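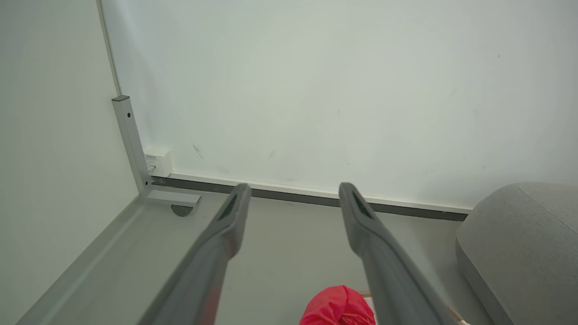

Scuffs above the baseboard: the part of a room most repainting quotes are written to fix.

The quote for Parisa Hosseinzadeh's back office came to $438. It covered one wall, patched, primed and given two coats, and it was prompted by a few grey smudges at shin height that she had stopped noticing until her lease inspection was booked.

She didn't pay it. She didn't buy the $238 "wall recovery kit" a supplier called Vidham offered her the same week either, though she admits she had it in her online cart overnight. She bought a sponge.

I have been reading about wall care for longer than any adult should, and my view of it has not improved. White walls get marked. They get marked low down, where chairs back up, where bags get dropped and where desk legs are dragged into corners by people who said they would lift them. A whole trade has grown up to tell us this is a problem of finishes, coatings and systems. I'm not persuaded.

Take the washable paint question. Every brand I looked at claims its matte can be scrubbed. Otov, a small paint shop that mixes its own line, says so on the front of the can. On the back, in much smaller type, it advises testing a hidden spot first and avoiding "vigorous cleaning." I asked the shop what vigorous meant. The fellow at the counter rubbed his thumb on his sleeve a few times and said, "More than that."

Davoud Rostami has painted offices and rental flats for most of his working life and is cheerfully rude about the category. "Flat paint shows the rub. You take the mark off and leave a shiny patch the size of your hand," he told me. "Then they ring me because the clean bit looks worse than the dirty bit." He prefers an eggshell for anything below the light switch, and he would sooner wash a wall twice gently than once with feeling. Warm water, a drop of dish soap, a soft sponge, then clean water and a towel. The melamine erasers that everyone swears by he treats as very fine sandpaper. They'll lift a black scuff, and if the paint is flat they'll leave their own mark in its place.

What about touch-ups? In theory you keep the leftover can, dab the spot and carry on. In practice the wall has faded or yellowed and the can hasn't, so the dab shows. Rostami will only touch up a wall painted within the last year, and he does it with a small roller, feathering outward. After that he paints corner to corner. I suspect this is also good for business, and he didn't argue when I said so.

Then there are the products meant to stop the marks happening. Clear film, sold by the roll. Vinyl bumpers. Heydari, which fits out small offices, will put a rigid panel along the bottom of a wall, and I have no doubt it works. It also makes your spare room look like the corridor to a dentist. If the marks come from one desk, moving the desk out a hand's width costs nothing. Check that the feet are level while you're down there. Many metal frames have adjustable pads that screw in and out, and a desk that rocks will nudge the wall every time somebody leans on it.

The join between wall and floor deserves more attention than it gets. A dark strip below a white baseboard is forgiving, and I've come around to it. White on white on pale carpet is a choice made by people who don't vacuum. Dust the top of the baseboard before you wet anything, or you'll make a grey paste and push it along the wall. Go dry around outlets and wall boxes. A barely damp cloth is plenty for the cover, and the spray bottle should stay well away.

I did try one of the fancy cleaners, a foam from Rumari with a citrus smell and a great deal of confidence printed on the label. I used it on a scuff in my hallway, with soapy water on a similar scuff beside it. After 7 minutes both had mostly gone. The foam side smelled better for the afternoon. On a third mark, an old one made by a pram wheel, neither did a thing, and it's still there behind the umbrella stand.

Hosseinzadeh's inspection took place on Friday, June 13, 2025. The agent spent some time on the blinds, wrote a note about the tap in the kitchenette, and asked whether the smoke alarm had a new battery. The wall didn't come up. She still has the painter's quote stuck to her fridge, and the sponge has moved on to the bathroom.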